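Workshop notebook, December
Sourdough rye trials, Zundby bakery room

Morning, before the first mixing

The new flour from Gekia is more thirsty than the old one. With the same water as in November the dough was stiff and it tore when I folded it. I increased the water by 50 g per batch and wrote the new weight on the wall sheet: 383 g in total for the small tin. Please do not use the old sheet, I forgot to take it down.

The starter was fed at 6 in the morning and was ready before lunch. 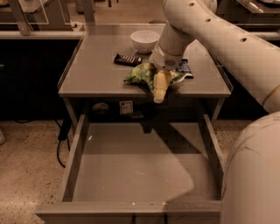

First batch

Mixed by hand, short rest, then into the tin. The top cracked along one side. I think the proof was too short, or the surface became dry near the door. The crumb is close but not gummy. Taste is mild, a little too mild for me.
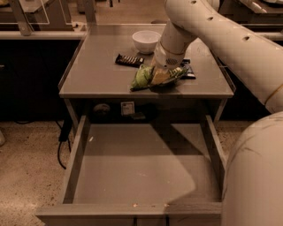 Navaratnam would not change the proof at all and thinks the salt went in too early. It is possible. I added it together with the flour, from habit, and I did not note the minute.

Second batch

Salt after the rest this time, all other things the same. The dough felt softer under the hand. I covered it with the damp cloth and left it for almost 3 hours. One small crack only, at the corner. Colour of the crust is better too, but the oven was maybe hotter, so I would not trust this.
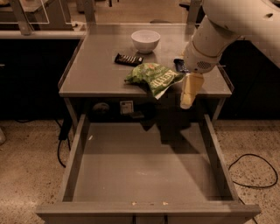
A remark from the evening shift was that the second loaf slices cleanly but crumbles the next day, and could we please try a spoon of soaked old bread in it. I have nothing against this. We have enough old bread. 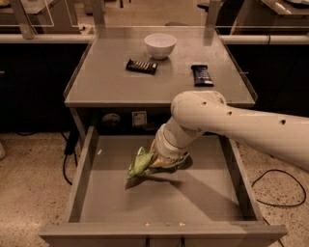 To do

Soak the crusts overnight, weigh them after pressing.
Ask Gekia if the next sacks are from the same milling.
Check the oven with the second thermometer.
New cloths, the big one has a hole.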